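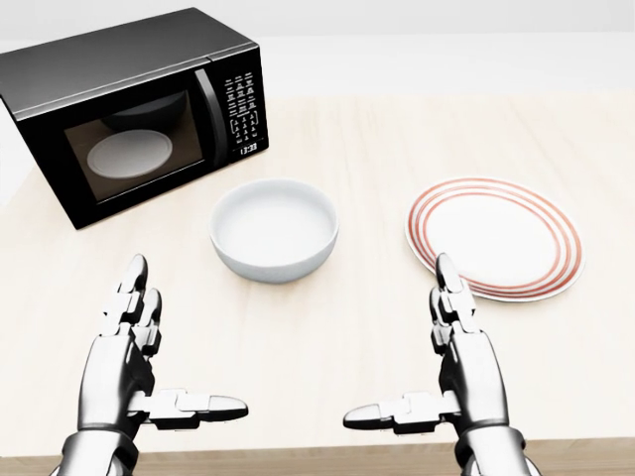

Lunch, 13:33, simulated.

I have a spreadsheet called Robot Budget, and its biggest line is still a pair of hands. Paltance quoted me 225 a day to rent theirs, with 3 days minimum. Durnix wants a deposit before they'll even say a number.
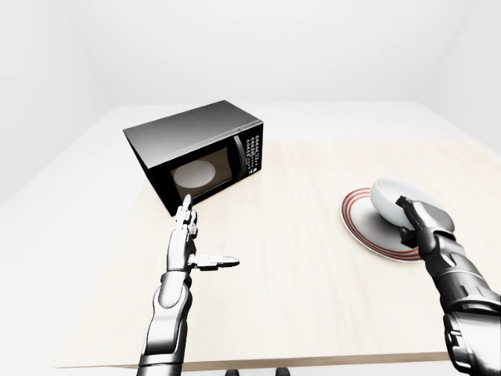

Filed under: Money I Haven't Spent

So I'm doing the bowl and the plate in software through March. The Nirkellow license is some 187 a month, and a simulated bowl costs nothing to drop. I've budgeted six real ones for later, which feels optimistic.
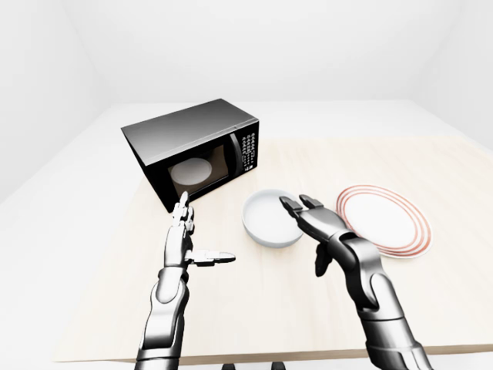

Right hand at the bowl, left hand by the microwave.

Still to price: wrist spares, a table that can take the weight, shipping both ways. I keep moving shipping to the bottom of the sheet, where it gets no smaller.

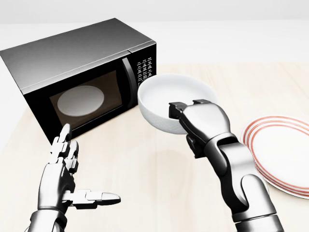

Krishnan writes: Rent for a week before you buy anything, and ask Paltance who pays for broken fingers. My first invoice had a whole page on it.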